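Opinion > Home Life > Small Grumbles

Last updated: December, 4pm

The case against folding

I have now read three guides to the proper folding of trousers, one of them 290 pages long, and my trousers remain unimpressed.
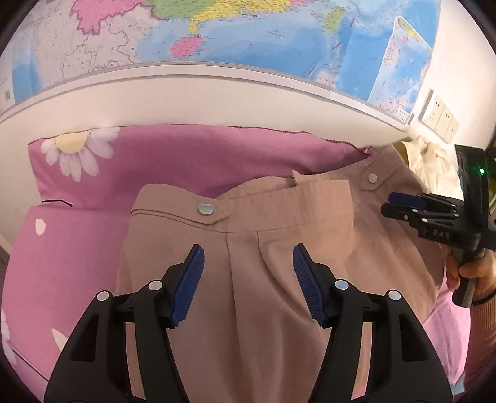

A drawer is a dark place

The guides want everything stood upright in little rows, like files in a tax office. The Zarville method takes 80 minutes a week, which I could spend on soup. My grandparents hung what mattered and stuffed the rest, and they died respected.
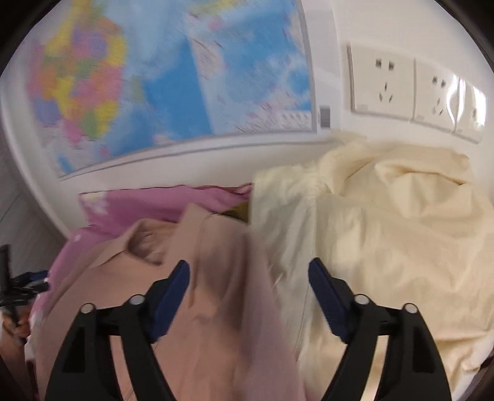

I don't object to order in general. I like a library, and I can be moved by a good spice rack – but those are for other people to find things in. My drawer has one reader, and she knows where the socks are.
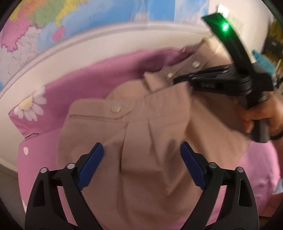 Then there is ironing, folding's older and bossier sister. A shirt goes under a jumper from October to April. I iron the collar and let the rest live its own life. If Amdale council ever inspects below the neckline, I shall pay the fine.

Related
Why I kept the ugly lamp
200 teabags and a long weekend in Wovurdale
Against the matching towel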